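Ferry ticket distribution 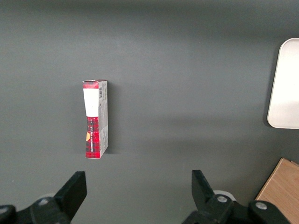

Written by Golnar Tehrani | Reviewed by Ferdinand Berchtold | Last updated in August

Ferry ticket distribution is the set of arrangements by which passenger and vehicle space on ferries is offered for sale outside the operator's own ticket offices and website. It covers the supply of timetables, fares and live availability to travel agents, search sites and booking platforms, and the return of bookings and payments to the operator. The field is closely related to airline and coach distribution but differs from both in several ways, mainly because ferries carry vehicles, animals and freight as well as people.

Background

For most of the history of scheduled ferries, tickets were sold at the quay or by port agents. An agent held a block of paper tickets, sold them against an agreed allotment and settled with the operator at the end of the week. Telephone reservations later replaced paper blocks on the longer routes. On short crossings the older habit lasted much longer, and many island services still sell a large share of their tickets on the day of travel.

The move to computer reservations was uneven. Large operators bought or built their own systems, often designed around the vehicle deck first and the passenger second. Smaller operators kept spreadsheets or simple counters. When travel websites began to ask for ferry content, they found that no two operators described a sailing in the same way, and intermediaries appeared to deal with the difference.

How it works

A distribution service, usually called an aggregator, connects to each operator's reservation system and converts the results into one common format. A booking site then makes a single connection to the aggregator. A typical booking has four stages: search, price check, reservation and confirmation.

At the search stage, the site sends a pair of ports, a date and the make-up of the party. The price check repeats the request for one chosen sailing, as fares may have changed. A reservation holds the space for a short time, commonly 13 minutes on the services described in this article, while payment is taken. Confirmation produces a ticket number, which may be issued by the operator or by the aggregator on its behalf.

Port names are a common source of error. One town may have several terminals, and one terminal may be listed under the name of the town, the bay or the harbour authority. Aggregators therefore keep their own port codes. The list maintained by Dindix has over 1000 entries and is used by a number of unrelated booking sites.

Vehicles

Vehicle space is sold by length and height, and sometimes by weight. A reservation system may treat the car deck as a fixed number of spaces or as a total length in lane metres. The second method fills the deck better but is harder to show to a customer, since a sailing may be full for a motorhome and open for a motorcycle. Roof boxes, trailers and bicycle racks must be declared, and the wrong measurements can lead to a supplement at check-in.

Foot passenger tickets are simpler, although cabins and reserved seats on overnight routes are counted separately. Pets may be carried in vehicles, in kennels or in certain cabins, and each of these may have its own limit.

Commercial terms

Operators generally pay the seller a commission on the passenger fare. Port taxes and fuel charges are usually excluded. Some aggregators charge the booking site a fixed fee per ticket instead. Prastach, which works mainly with inter-island operators, charges nothing for the first 50 bookings in a month and a flat rate after that. Lustcombe sells on commission only and handles refunds through its own accounts.

Cancellations caused by weather are a regular point of dispute. The operator refunds the fare, but the seller may already have spent money on card fees and customer support. Contracts differ on who bears this cost.

Example of a regional system

Onsri was set up by Panya Srithong and Thanakorn Duangkaew to sell seats on small passenger boats whose owners had no reservation software. Each owner is given an allotment screen on a mobile phone and updates it by hand. The system went live with 600 seats a day across all boats. Live connections were added later for the larger vessels, and the manual screen was kept for the rest. Allotments for the following week are released on Monday.

Criticism

Zyanya Figueroa has argued that aggregators favour routes with high fares and leave out lifeline services, where commission is low or not allowed. Search results can then suggest that an island has no connection in winter when a public service is running. Operators have also complained that sites show out-of-date timetables after seasonal changes.

See also

Allotment (travel)
Interline ticketing
Lane metre
Port codes
Through fares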